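Pouring Practice with a Robot Arm: Table Rules That Save Your Carpet

If you have come over from the page on labeling pantry jars, welcome, and pull up a chair. A good many of you have written in since August to ask how we set up a table for robot arm work, and what the house rules are. I've been putting off the answer because it kept growing. So get yourself a coffee and we'll go through it together, the way I would if you were standing in my workshop.

Start with the table. A plain light top is kind to everybody, because colored cups show up well against it, and so does a drip. Wipe it down before each session and let it dry all the way. We use the Borimeo cloths, which don't leave lint, but an old cotton T-shirt cut into squares does the same job for nothing.

Next, the cups. Plastic, always, and in two different colors so that "the blue one" means the same thing to everyone in the room. A straight-sided tumbler with a thick rolled rim is the easiest to live with. Begin every session with the cups empty and get your reaching and tilting right before there is a drop of anything near them. I know it's tempting to skip ahead (oh, do I know!), but 14 dry runs in a row without a knocked cup is our standard, and we hold to it even on a Friday when everyone wants to go home.

Keep the cap on the bottle for all of that dry practice. A half-tightened cap is worse than none, so give it a proper twist and then have a second person try it too. We settled on clear bottles early on and I've never been sorry, as you can tell at a glance how much is in there.

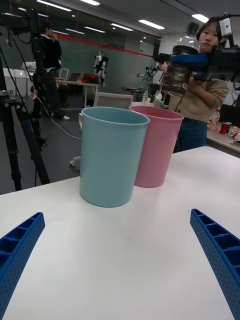 Sólveig Hviid: We do nearly all of this at our place too, but I'd add one more rule. Whoever has the arm does not also mind the cups. We lost a whole afternoon to somebody reaching in with a free hand to straighten a tumbler, and now the word is "stop," said out loud, and the arm goes still before any hand crosses the edge of the table. We wrote it on a Cleka board and hung it by the door.

Thank you, Sólveig — I've added that to our own list, word for word. Saying it out loud feels silly for a day or two and then you can't imagine working any other way.

Now, cables. Walk the floor before you switch anything on. A thin cable on a gray carpet is very easy to miss, and tripod legs spread wider than you think they do. Run what you can along the wall, tape down what has to cross a walkway, and tell people where the crossing is. Rolling chairs get parked with the brake on if they have one, or turned with the back to the table if they don't.

How much to pour? Our rule is 228 milliliters at the very most in any one cup, even when the cup would take more. For the bottle, 600 milliliters is as big as I would go. Larger ones get heavy at the far end of a tilt, and a grip that was fine with a full bottle may be too tight once it's half gone and the sides start to give. Hold it around the middle and check the grip again after each pour. 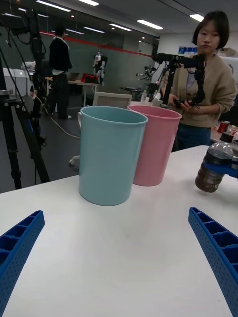
Bottle on its side, held around the middle, with both cups standing ready.

A word about dark drinks. They show up beautifully, so you can follow the level from across the room, but sugar is a misery in anything with ribs or little holes. If you get a splash, switch off first, then wipe with a barely damp cloth, then a dry one, and work a cotton swab into the corners. Please don't spray cleaner straight onto the moving parts. I did it once and I'm still embarrassed.

Last of all, keep a log. Ours is a Liltar notebook with 54 pages, almost full now, and each session gets the time, who was on the arm, who was minding the table, and anything that slipped or spilled. If you're working with two arms at once, write down which one moves first, and have both people read it before you begin.

Towels go on the shelf nearest the table. Put them back clean, please, and folded in thirds so they fit.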